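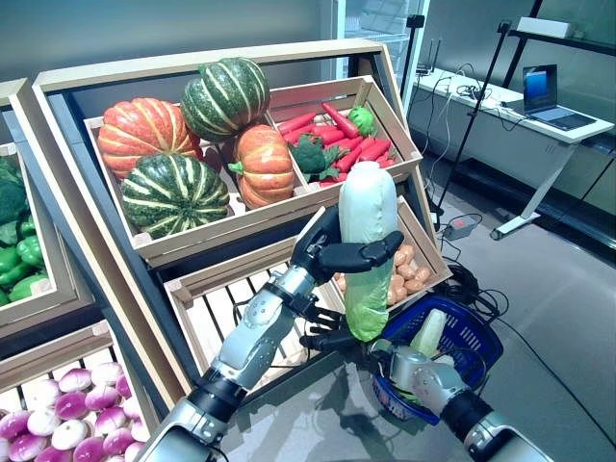
*Reading time: 3 minutes*

## Section 2: Setting up a cargo station in Gremora

Use this section when you add a new station to Gremora, the load planning program for regional passenger and cargo aircraft. You need a supervisor login. The station's aircraft types must already be in the fleet list. If they aren't, finish Section 1 first.

The steps were written for a station named Cosgrove. Your menus will look the same, with your own station name in the title bar.

### Before you start

Have the following at hand:

- the station code and time zone
- the serial number on the back of the Flusetti floor scale
- the current weight and balance data for each aircraft, as approved by your operator
- a test weight of 100 kg

### Create the station

1. Sign in and open **Network > Stations**.
2. Select **Add station**. Type the station name and code.
3. Choose the time zone. Gremora stores all flights in UTC and converts the times on the station screens only.
4. Under **Aircraft handled here**, check each type that lands at the station. Leave the others blank.
5. Set **Load closes** to the time before departure your operator allows. After this point the load plan is locked and only a supervisor can open it.
6. Select **Save**. The station appears in the list with the status *Not tested*.

**Note:** The station code can't be changed after the first flight has been planned. To correct a wrong code, delete the station and start again.

### Connect the scale

1. Place the Flusetti scale on a level floor and turn the four corner feet until the bubble is centered.
2. Plug in the network cable before the power cable.
3. Wait for the display to show zero. Don't stand on the plate or lean anything against it while it starts up.
4. In Gremora, open the station and select **Devices > Add scale**. Enter the serial number.
5. Put the test weight in the middle of the plate and select **Read**. The reading should match the weight.
6. Move the weight to each corner in turn and read it again.

If a corner reads differently from the middle, level the feet and repeat steps 5 and 6. If it still differs, take the scale out of use and call your service contact.

**CAUTION:** The plate is rated for 2000 kg. Don't drive a forklift across it, even empty. A damaged load cell can give a steady reading that is wrong.

### Set up cargo classes

Each shipment needs a class before it can be given a position in the hold. Gremora comes with general, mail, perishable and live animal classes. Other classes are added from the operator's own list.

1. Open **Cargo > Classes** and choose the station.
2. Turn on the classes the station accepts.
3. For perishables, fill in **Latest acceptance** and **Hold temperature**. Both fields are required.
4. Select **Apply to station**.
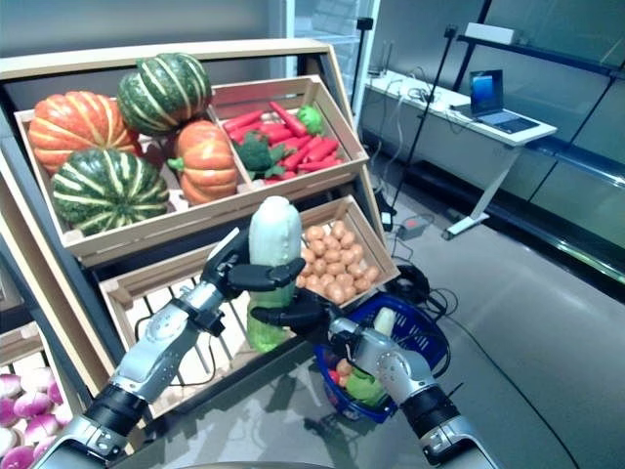 *Squash, carrots, broccoli and potatoes in produce crates.*

**Note:** Mixed produce can be entered as one shipment if it travels under one waybill. Enter the total weight, including crates and wrapping.

### Assign nets and straps

Fasteo nets are listed by size and by the hold they fit. Gremora won't let you release a bulk load until a net has been assigned to it.

1. Open **Equipment > Nets**.
2. Scan the tag on each net, or type the number by hand.
3. Choose the aircraft type and the hold, forward or aft.
4. Enter the next inspection month, for example December.

**CAUTION:** A net past its inspection month shows in red but stays in the list until you remove it. Check the tag on the net itself before loading – the list is only as good as the last scan.

### Run a test flight plan

1. Select **Test plan** and pick any aircraft type handled at the station.
2. Add one general shipment and one perishable shipment.
3. Select **Calculate**. The center of gravity marker should fall inside the shaded area.
4. Print the load sheet and compare the empty weight with your approved data.
5. Select **Accept test**. The status changes to *Ready*.

Test plans are deleted every Monday and aren't sent to the crew. To set up user logins for the station, go to Section 3.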